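Simulated doorways cut training time for door-opening policy

March 3, 2023

Masson has reported a training method that teaches a mobile robot to pass through doors using rendered interiors only. The method, called Castix, changes wall colour, floor colour and handle finish between episodes while the door geometry stays fixed.

The policy was trained on 3339 rendered rooms and tested on 38 held-out layouts, with 10 attempts at each. Training needed more than 1000 fewer episodes than the fixed-colour baseline. Most failures came at partly open doors. Trials on hardware are planned for July.

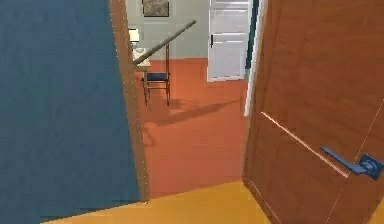

By Kistine staff | Robotics

Rendered doorway with a blue wall, an open wooden door with a blue lever handle, and a furnished room beyond. A long pole lies at an angle above the chair. Render: Masson/Castix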